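Review: Hand-Held Gripper Kit, Demonstration Session at the Rosales Training Center

Product: Gotance hand-held gripper, with cap camera
Date of visit: Tuesday, January 21, 2025

The Rosales center reviews equipment at the request of member schools. The present review concerns the Gotance kit, which was shown to visitors in the second-floor computer room and is offered to colleges that wish to record hand tasks for robot training. Visitors were admitted in groups of 6, and each group was given 40 minutes with the equipment.

Instruction was clear and well paced. The presenters spent little time on slides and placed the grippers in visitors' hands early, a choice the center would like to see at other open days. Our reviewer practiced picking up pens, a folded cloth and a paper cup. The cloth gave no trouble. The cup was harder, and several attempts were needed before it could be lifted without denting.

The body of the gripper is large. Users with small hands may find it tiring after a long session, and a second handle position would be welcome. The ribbed fingers close evenly and their grip is good -- better, in our view, than that of the Bunon model reviewed last year. The cap is comfortable, although its fit should be checked each time it changes heads.

Cables remain the weak point. The kit needs a clear desk, and schools should plan for cable ties and a power strip of their own. The printed guide covers setup in four pages and says very little about storage.

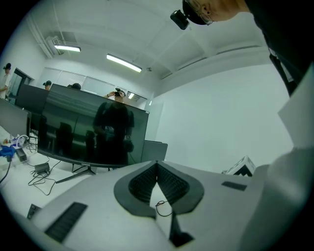 Hoteo Technical College wrote to the center after the session to say that its own students had learned the gripper quickly but had struggled to keep their heads still while wearing the cap, and that it would advise short turns with a rest between them. The center agrees and has added this point to its notes for schools.

The price quoted on the day was $3000 per kit, with training charged separately. At that price the kit is recommended for colleges with an existing robotics course. Others may prefer to borrow a set for one term before making a purchase. Loan requests should be sent to the equipment desk at Rosales.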